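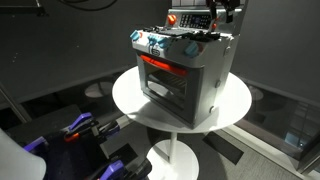 Pão de queijo, day one! I've been saying since April that I was going to learn to make it properly, and this afternoon I finally stood in a kitchen with a person who grew up on it and got starch up to my elbows. I'm writing this with a plate next to the keyboard. The plate had more on it when I started.

For anyone new to the diary, I am a rice person and a noodle person, and until last year I'd hardly baked a thing in my life. My mother used our oven to store pans. So when Daiane brought a paper bag of warm little cheese rolls to the library sale last spring, I ate one to be polite, then I ate four more standing behind the cookbooks, and I've been thinking about them ever since. They're chewy! They're chewy the way good tapioca dumplings are chewy, with a thin shell that cracks, and inside they're stretchy and a bit hollow and taste like toasted cheese. I said it must be tapioca and she said of course it's tapioca, what else would it be, and we were off. We stood there comparing everything our families make out of cassava until somebody wanted to buy a book.

I tried it alone twice over the summer. The first batch spread into one flat cookie the size of the pan. The second batch held up but tasted like the box the starch came in. I put both in this diary at the time and some of you were very kind about it.

So today I drove over to Rukimwood with two dozen eggs (too many), a wedge of Parmesan, and the scale. The road was clear all the way and the light on the hills past Cuton was so pretty I nearly missed the turn. Daiane already had the milk out. She's a firm believer in getting everything on the counter before you touch anything, and I'm a firm believer in running to the fridge with sticky hands, so I learned something before we'd even begun.

The starch first. There are two kinds, and this was my big mistake in the summer. Polvilho doce is the sweet one, which is pretty much the tapioca starch I already keep for dumplings and for thickening. Polvilho azedo is the sour one. It's fermented and then dried in the sun, and it smells a little like yogurt and a little like a barn, in a nice way. The sour one gives you puff and crackle. The sweet one gives you a tighter, smoother chew. Daiane uses both, more sour than sweet, and she says her aunt uses only sour and her cousin uses only sweet and they don't discuss it at Christmas.

I'd only ever used the sweet. No wonder.

She buys the sour starch at Vidal, the little grocery by the old depot in Cuton, where it's on the bottom shelf below the dried beans. I've walked past it so many times! I must have been in there every other week for fish sauce and never once looked down.

Then the scald, and I loved this part. You bring the milk, the oil and the salt up in a saucepan until it climbs the sides, and the second it does, you pour the whole thing over the starch in a big bowl and stir hard with a wooden spoon. It seizes up and goes lumpy and looks like a terrible accident. Parts of it turn clear and gluey and parts of it stay as dry white crumbs. I was ready to apologize but Daiane just looked in and said "beautiful," and told me to go sit down for twenty minutes.

You have to let it cool, or you'll cook the eggs when they go in. I've made rice flour dumplings with boiling water my whole life and the feel of that dough was so familiar, I kept wanting to roll it out and put a peanut in the middle. (We talked about this. There may be peanuts in the middle at some point. Daiane says she'll leave the room.)

While it cooled we drank coffee and she got out her recipe box. I'd been hearing about this box. It was her mother's, there are almost 1,000 cards in it, and she's never thrown one away, even the ones that just say things like "cake, the good one" and then a list with no amounts. There's a card for the cheese bread in three different inks. The first ink says one egg. The second says two. The third, in Daiane's own handwriting, says "until it looks right," underlined. She laughed when I read it out loud and then she went quiet for a minute and told me how her mother would lift the dough with her fingers and let it drop back in the bowl, and that was the whole test.

So we did that. One egg, knead, lift, drop. Second egg, knead, lift, drop. After the first egg it was stiff and tore when I pulled it. After the second it sagged off my fingers in a slow heavy rope and settled back down, still holding some shape. Half of a third egg, beaten, and there it was: softer than I'd have dared, sticky enough that I had to scrape myself with the back of a knife.

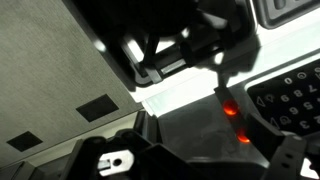

Kitchen Diary
By Kanyarat Sukprasert
Posted 1/16/18

Now the cheese. At home in Minas you'd use the local aged cheese, a little salty, a little crumbly, and neither of us can get that, so Daiane does mostly Parmesan with a handful of mozzarella for stretch. She also likes a hard farm cheese from Gullberg, the dairy out on the county road, and we grated in the heel of one she had left over. More cheese than you'd think! I kept stopping and she kept waving at me to go on. It goes in last and you fold it through with your hands until you can't see streaks.

Rolling is the fun bit. Oil your palms, only a little, and pinch off a piece the size of a walnut. Mine came out all sizes. Hers came out like marbles from a factory, and she was talking the whole time and not even looking down. I got better by the second tray. What helped was re-oiling more often than I wanted to and not pressing so hard, and also being told to stop fussing.

We baked them at 400 until they had some gold on top and freckles where the cheese had come through. The smell, oh my. I was crouched down in front of the oven window like a kid waiting for a cartoon to start. For the first few minutes they just sit there sulking, and then they start to lift, all of them together, and the tops split a little, and I yelled. I did, I yelled, and Daiane's neighbor's dog answered.

They need eating hot. I know people say that about everything, but an hour later the chew has gone from springy to rubbery and the shell is soft. A few minutes back in the oven fixes most of it. The microwave makes them into erasers, so please don't. The better plan is to freeze the raw balls on a tray, bag them once they're hard, and bake them straight from frozen whenever the mood comes over you. I brought home a bag like that and I'm already feeling very wealthy.

Tasting notes, for my own use later:

Tray one (Parmesan and mozzarella, no Gullberg) was the stretchiest, mild, a bit pale on the bottom.

Tray two (with the Gullberg) had a stronger flavor and browned faster. Slightly flatter. My favorite by a mile. Daiane preferred tray one and thinks I only like the other because it's salty, and she's probably right.

The oddballs on the end of tray two, the ones I rolled too big, were gummy in the center. Walnut size. Write it down, Kanyarat.

We had ours with more coffee and some guava paste cut into slabs, and then since there were all those extra eggs I made us a quick Thai omelet in a lot of hot oil, the frilly kind, with fish sauce and a bit of chopped scallion. Daiane tore open a roll and stuffed a piece of the omelet inside and handed it to me without a word. Why have I been eating eggs on toast all these years? That is going to be breakfast tomorrow and I suspect the day after too.

Things I want to try next, in no order. Scallion in the dough. A batch with only the sour starch, like the aunt, to see how much puff you can get. Swapping coconut milk into the scald, which I brought up very casually while we were washing dishes, and Daiane said "hmm," but it was an interested hmm. And I want to find out whether a slightly longer rest after the eggs go in changes anything, because our second tray sat out while the first one baked and I thought it was easier to roll. Could have just been me getting the hang of it.

A few of you wrote in after the last entry to ask about the pumpkin custard, and yes, I still owe you the steaming times. I have them on the back of an envelope in the car. I'll put them up with the next one.

Also, to the reader who asked if you can use regular cornstarch for the cheese bread: I asked Daiane for you. She put her hand on her heart. So no, I'm afraid. Get the cassava starch, and if you can only find the sweet kind, use it, scald it well, and go heavier on the sharp cheese so it doesn't come out bland the way mine did in the summer. They'll be denser but they'll still be good.

I scrubbed my watch strap with a toothbrush when I got home and there's still dough in it. Next time the watch stays in the car. We're doing it again in a couple of weeks, at my place, and I'm supposed to have the milk and the starch and the cheese all measured out on the counter before she gets there. I've put a note on the fridge.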